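July 2023

Gripper day! I've been putting this off since June and I don't know why, because once the covers are off I could sit there until dinner.

The thing had been getting lazy on the left side. You squeeze the trigger and the right finger comes in like it means it, the left one follows a beat later, and by the time they meet the bottle has already been nudged over. The counter said 2,951 closes when I sat down. I wrote that inside the lid with a paint pen, so next time I'll know how long the job lasts.

First the fingers came off. Two screws each, and I put them in a saucer this time, having learned my lesson at Mestwood, where I spent an evening on my knees with a flashlight. Then the linkage. The left pivot was full of gray fluff and something gritty that I'm going to say is plaster. I wiped it out with a rag, ran a toothpick around the seat, and put in one drop of the thin oil from Pavora. One drop! Last time I used three and it crept down into the pads.

The pins are the part I love. They slide out so sweetly once you find the angle, and you can feel with a fingernail where the wear is. The left one had a little step in it, so I swapped it for the spare from the Zhong kit and kept the old one in a bag with a label. The cable was slack too. I took up two turns on the adjuster, tried it, took back half a turn.

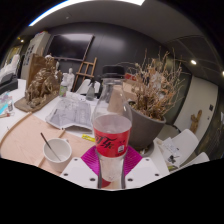
After that I went for the test I always do, 40 grabs on a plastic bottle, low down near the base where it likes to slip. Low is harder than up by the cap, and if it behaves there it will behave anywhere. The first few were stiff, then I felt it loosen up and the two sides started arriving together. I got to 24 before the first bad one, and that was me coming in crooked. One more miss near the end, no idea why - I'll look at the pad screws again tomorrow.

Oh, and the click is gone. I had gotten so used to it that the quiet made me stop and check I'd put everything back.

Still to do: new pads, which Etbridge has on back order, and a proper dust cover for the pivots. An old sock with the toe cut off might do it. Also write down the half turn, I always forget the half turn.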